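05/06/2026

Suspendre ses fleurs au lieu de les mettre en vase

Bon, je vous avais promis la suite de mes histoires de fleurs artificielles, la voilà enfin ! Pour celles et ceux qui débarquent : j'ai craqué au printemps pour un lot de tulipes chez Kokkinos (pas données, je sais, mais la tige a une jolie courbe et la couleur ne fait pas trop bonbon), et depuis elles prenaient la poussière dans un carton parce que je n'ai pas un seul vase qui leur aille. Trop haut, trop large, trop moche. J'en ai essayé 2 et j'ai laissé tomber.

L'idée m'est venue en étendant des chaussettes. Vous voyez ces petits séchoirs à pinces, avec un crochet au milieu ? Eh bien une pince à chaussette tient très bien une tulipe ! On attrape le bout de la tige, ou bien juste sous la fleur si on préfère la voir de face, et on laisse pendre. Pour accrocher le séchoir, un petit portant noir posé sur la table suffit, pas besoin de percer le plafond (ma propriétaire me remercie).
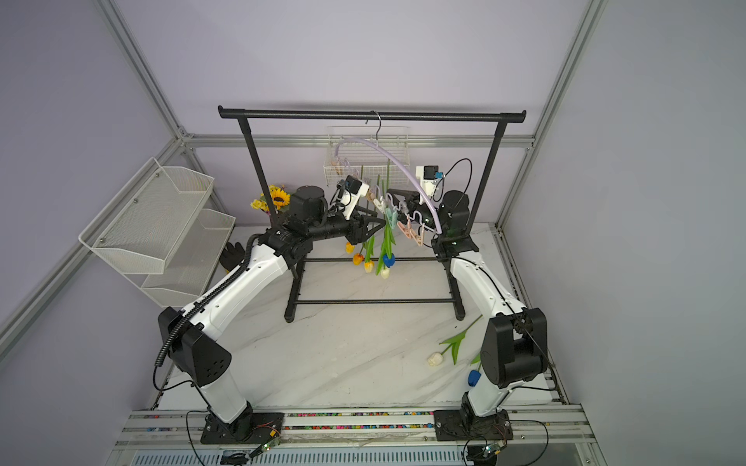
Côté couleurs, j'ai longtemps hésité. Au début je voulais tout assortir, du blanc et rien d'autre, très chic, très catalogue Stulberg. Et puis je me suis ennuyée au bout de cinq minutes. Avec de l'orange, ça se réveille tout de suite ! Les pinces pastel, rose, menthe et blanc, je pensais les cacher avec du ruban, finalement je les aime bien comme ça, elles ont un petit côté buanderie de grand-mère. J'ai aussi gardé le bleu en forme de cœur, qui n'a rien d'une tulipe, mais il me fait sourire et c'est ma déco après tout.

Quelques trucs appris en tâtonnant :

Répartissez le poids. Si toutes les grosses têtes sont du même côté, le séchoir penche et les fleurs s'emmêlent, c'est l'enfer à défaire.

Dépliez bien les tiges avant de les pincer. Les miennes avaient passé des mois pliées dans le carton, je les ai redressées doucement entre les doigts, un peu comme on lisse un fil de fer.

Pour la poussière, un pinceau à maquillage propre et basta. J'ai tenté le sèche-cheveux une fois, j'ai retrouvé un pétale derrière le radiateur.

Ah, et les tournesols ! Je les laisse en bouquet, ils sont trop costauds pour des pinces. Sur une table claire genre marbre, ce gros paquet de jaune fait beaucoup d'effet à lui tout seul.

Prochaine étape, un deuxième séchoir pour l'entrée, avec du feuillage cette fois. J'ai repéré de l'eucalyptus chez Waltgate mais j'attends les soldes. Et en septembre je passe tout en tons rouille, si j'ai la patience. Si vous essayez chez vous, racontez-moi en commentaire quelles fleurs vous avez pendues, surtout si vous avez trouvé des pinces moins raides que les miennes, j'ai le pouce en compote !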